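Wuketti Opens Its Rultembridge Workshop Doors for a July Evening of Robots at Work

RULTEMBRIDGE - Wuketti is delighted to invite neighbors, families and anyone with a soft spot for machines to an open evening at its Rultembridge workshop on a Wednesday in July, with the doors open from 6 p.m. and coffee on for as long as people care to stay.

Visitors will go round in groups of 12, and each tour lasts 45 minutes, with plenty of time for questions at the benches. The stop we expect folks to linger over is the small assembly bench, where a silver arm, a black gripper and an electric screwdriver share one white tabletop and our team talks through how cable and screw jobs are set up - and yes, you are welcome to ask the simple questions, which are very often the best ones.
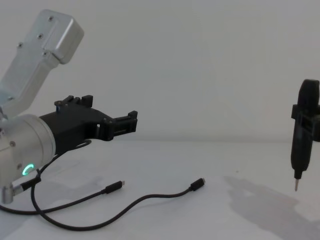

Osaze Etim came to last year's evening and told us he had expected to be bored by the screwdriving and ended up missing his bus over it, though he would have liked more chairs and a slower walk between the benches.

We have taken both points to heart, and there will be seating at every stop this time. Judite Coelho will lead the last tour of the night and has promised to stay on afterward for anyone who still wants to chat.

Entry is free. Places can be booked at the Wuketti front desk, extension 946.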